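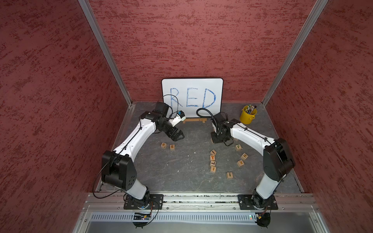 Two arms, letter blocks and the word to spell on the whiteboard.

Home | Arms | Grippers | Spares | Safety notes | Contact

Pedwood Twin Cell: the February wrist fault

We love this cell, and spelling with letter blocks is still our favourite way to test it! But Trullton found a proper fault. After 474 picks the right gripper let go late, and the arm swung back with its fingers still shut. Pascal Baumgart traced it to a cable clip pinching the wrist lead when the forearm reached inwards.

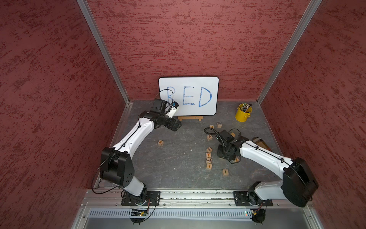 Wrist cables and forearm clips: check both arms.

Cells numbered up to 1602 need the new clip (part 69, free from us). Switch off at the wall before you touch the lead, and leave 200 mm of slack at the wrist. Newer cells also stop dead if the gripper doesn't answer, and it's lovely to see how quickly they do it.

We use cookies to remember your basket. Accept | Settings

Comments (2)

Clesetti: Clip fitted, ten minutes. Does it suit the older gripper?

Zúñiga: Yes, but turn it round so the gap faces the elbow.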